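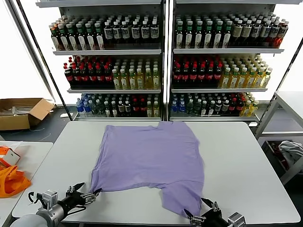 Lavender-purple T-shirt on a white table.

Print this page | E-mail this page

Stock Labeling and Receiving: Frequently Asked Questions

These answers apply to vendors supplying apparel, packaged drinks and shelf-stable food to the Figueroa stores. Fresh food and alcohol are covered by separate terms.

What has to be on the label?

Every sellable unit needs a scannable barcode, the vendor item number and a plain-language item name. Apparel also needs size, fiber content, country of origin and care instructions. The fiber and care information must be on a label attached to the garment. A hang tag alone is not accepted.

Can I use my own item numbers?

Yes, up to 13 characters, letters and digits only. Jarus, the inventory system, strips hyphens and spaces on import, so AB-100 and AB100 will be read as the same item. If two of your items collide this way, the import stops at the second one and the rest of the file is not loaded.

Do different sizes and colors need different barcodes?

Each combination of style, size and color is one item and gets one barcode. A shirt offered in two colors and five sizes is ten items. Do not reuse the barcode of a discontinued color. Sales history stays attached to the code and will distort the reorder quantities for the new one.

Which label stock should I buy?

Any direct thermal or thermal transfer stock that scans on the first pass. We print on Stenel matte white. Gloss stock is allowed but fails more often at self-checkout under overhead lighting. Direct thermal labels darken with heat and should not be used on goods stored near a window or heater.

Where does the barcode go on a garment?

On the hang tag, lower half of the back face. For folded and bagged garments, put a second copy on the outside of the bag so that it can be scanned without opening. Do not place adhesive labels directly on fabric. Residue on knit goods is treated as damage and charged back to the vendor.

How are drinks entered?

By single unit, with the case as a parent item. Enter the volume in milliliters as printed on the container. A 500 ml and a 700 ml bottle of the same product are separate items even when the price is the same. Deposit is entered in its own field. If it is included in the price, sales tax will be calculated on the wrong amount.
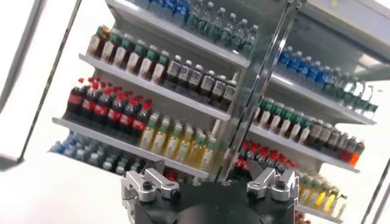
Two-sided beverage display shelf.

How is shelf space assigned?

By trailing sales per facing, recalculated in March and September. New items are given a default of 2 facings until the next recalculation. Vendors may swap their own items within their assigned space but must submit the change in Jarus first, otherwise the shelf tags and the planogram will not agree.

What about date codes?

Drinks and food are rotated by best-by date, oldest forward. The date must be readable on the unit itself and on the case. Mixed dates within one case are accepted only if the earliest date is the one printed on the case.

My file imported, but the prices are blank. Why?

The usual cause is a currency symbol in the price column. Remove the symbol, save the file as plain CSV and import it again. Items already created will be updated. Duplicates are not created as long as the item number is unchanged.

Can I send the file straight from Zitex?

Yes. Use the "Item master, flat" export. The nested export drops the size field for apparel and cannot be repaired after import. Zitex exports dates as day-month-year by default; change this to year-month-day before exporting.

How are count differences handled?

The receiving count is the count of record. Differences are posted to the vendor account by 6 p.m. on the day of receipt. To dispute one, reply to the receiving notice with the packing list attached. Disputes without a packing list are closed without review.

Are returns relabeled?

Unworn apparel with the original hang tag goes back to stock under the same code. If the tag is missing, the store prints a replacement and bills the vendor at the label rate in the current fee schedule. Drinks and food are never returned to stock.

Related items
Jarus import template and field list
Fee schedule for vendors
Chargeback codes explained
Barcode print quality: common faults
Zitex export settings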